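Okay it's club night recap time, and I have been waiting all day to type this up! (thread)

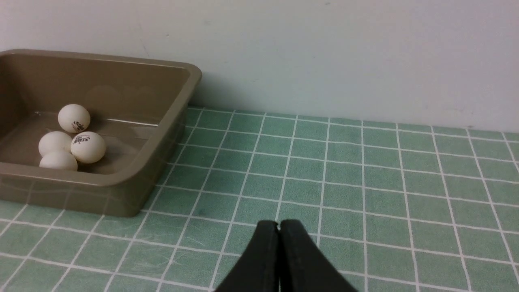 So the Brunley robotics club has been stuck on the same task since March: pick up table tennis balls, put them down somewhere else, don't send any of them across the room. Sounds like nothing. Ask any of our students how it's going and watch their face.

The trouble is that a ball gives you almost no room for error. Close a little off center and it squirts out sideways. Our first grasp code was written for blocks, and blocks forgive you for everything.

Ayuba Ayaaba rewrote the approach step over the weekend. The arm used to come in at an angle and now it stops above the ball, lines up, and goes straight down. Seven lines changed. I counted twice!

The other fight has been the balls touching each other. When they sit in a bunch, the fingers want to go exactly where the next ball is. Half the team says nudge the group apart first, half says pick from the outside and work in. We had a very loud whiteboard session over this and I loved every minute.

For now we're going outside-in, mostly so we can have something running for the Custgate meet. The nudge people are building theirs on a separate branch (they named it Cuautle, don't ask me) and we'll run both against the clock next week.

Things the students wrote in the log tonight: "slow down before contact." "print the target BEFORE moving." "check that the gripper is closed before homing — see last time." That last one has three underlines.

Also, our newest members had never touched the arm before April and tonight they ran a full calibration on their own while I ate a granola bar. So proud of this bunch.

Next session is 6/17/25, same room, doors at 4. If you've got a kid in Brunley who likes taking stuff apart, bring them by, they can drive!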